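Library > Art and Design > Looking at Public Art > Chapter 5

Contents | Previous | Next | Glossary | Notes

Chapter 5
Who Pays for the Mural?

Most writing on town murals starts from the idea that they do a place good. A blank wall gets a painting, people stop to look, and the street is said to be "brought back to life." This chapter asks you to hold off on that claim until you have seen what it rests on.

Take Mardale, a mill town that put up 23 murals in 4 years. The painting was run by a firm called Huven, and the report on its results was written by Huven too. It found that 72 percent of people asked on the street liked the new walls. They were asked while standing in front of one. Shop owners on the back streets, where rents went up the next March, do not appear in the report at all.

None of this makes the paintings bad. The long heron on the Widmer warehouse is a fine piece of work, and the flat greens at its base hold up well on a dull day. But a good painting and a good plan for a town are different things, and the books tend to praise one by pointing at the other.
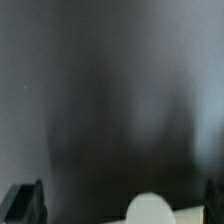
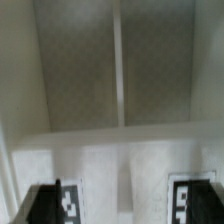
Does a mural raise the value of the buildings near it?

Nobody has shown this well. Prices often rise in streets with new murals, but sponsors tend to pick streets where prices are already moving, and few studies compare them with similar streets that got no paint.

The same care is needed with the word "community." In Irska, the wall designs were put to a public vote, and the town still says the people chose them. The people chose from five sketches, all by painters the sponsor had already hired. A reader may decide that this counts as a choice. The chapter will only ask that you say who drew up the list.

We begin with the contracts, dull as they are, and come to the paint later. Read the Mardale contract first and mark each place where it says who may paint over the wall, and when.

Reader comments

tallowbrush: I paint walls for a living and the contract part is right. Mine said the owner could cover it after one year. He did.

R. in the back row: Bit hard on Mardale. My kids love the heron.

inkpot5: Is the full Huven report in the notes? I can only find the summary.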